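Speaker notes: Renting out a home you already own
Evening session, Gutbridge library, March 2022

Slide 1. Opening

Welcome. Doors close at the back, restrooms are down the hall. Handouts are on the side table. Ask questions as they come up.

Tonight is for people who own one home and are thinking about moving out of it and renting it. If you already have several rentals, you will know most of this.

Slide 2. Before anything else

Call your mortgage lender. Many loans for a home you live in have an occupancy rule, often a year. Ask for the answer in writing.

Call your insurer next. A homeowner's policy usually stops fitting once a tenant moves in. You want a landlord policy, and the tenant should carry renter's insurance for their own things.

Then the city or county. Some places want a rental license or an inspection. Some condo buildings cap the number of rented units, so read the bylaws before you talk to a single tenant.

(Pause. Someone always asks about the condo rule. Yes, it can apply even if you bought before it was passed, depending on the state.)

Slide 3. What will it cost you to own it empty?

Use the Nurkero Street house. Mortgage, taxes and insurance are the easy part. People leave out the water bill, the lawn, and the heat that has to stay on so the pipes don't freeze. On that house the extras came to 551 dollars for January, with no one living there.

Plan on an empty stretch between tenants. I keep three months of full costs set aside before I list.

Slide 4. Setting the rent

Look at what similar places rented for, if you can find it. Asking prices only tell you what owners hope for. Same number of bedrooms, same side of town, same parking.

Don't start from your mortgage payment. The tenant doesn't know it and the market doesn't care.

A rent that is slightly low and filled in six days beats a high one that sits. Show the math on the board if there is time.

Slide 5. Screening

Write your standards down first and use the same ones for every applicant. Income, credit, rental history, references. Fair housing law applies to you even with one house, with few exceptions. Don't count on the exceptions.

Call the landlord before the current one — the current one may want them gone.

Pattinasarany application form is in the handout. Take off the last page, it's out of date.

Slide 6. The lease

Use one written for your state. Deposit limits, notice to enter, late fees: all different from state to state. Pay a lawyer to read it once.

Walk through with the tenant on move-in day, both sign the checklist, both keep a copy. Test the smoke alarms while you are there.

Slide 7. Manager or no manager

Ask what the fee covers. Leasing, repairs and renewals are often charged on top. Fleteo comparison sheet, page 2 of handout.

If you are moving more than an hour away, I would pay for it.

Slide 8. Break, then questions
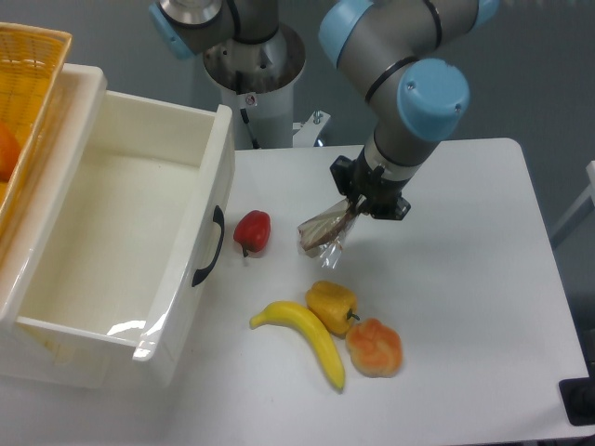
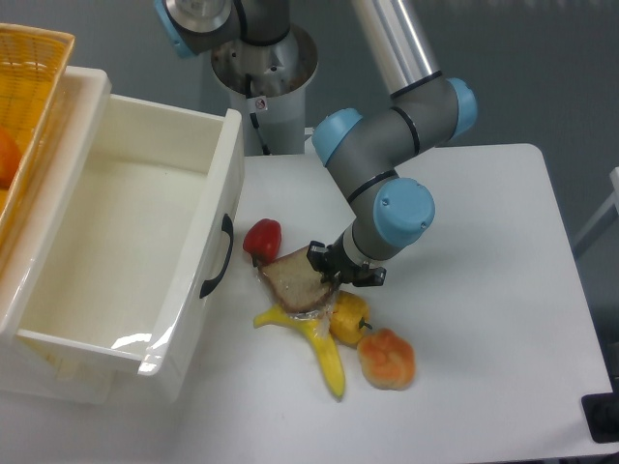 Walid Chamoun asked whether he should sell instead, given that he would owe no tax on the gain if he sold now. He has lived in the house for nine years and expects to be away for at least four. He said the rent would cover the payment with nearly 101 dollars left over each month, and that he was inclined to keep it.

Answer given: in general, for the federal exclusion you need to have owned the home and lived in it for two of the five years before the sale. Four years away could use up that window. Depreciation comes back at sale too. See a tax preparer before signing a lease, and put a repair line in the budget, which his figure did not have.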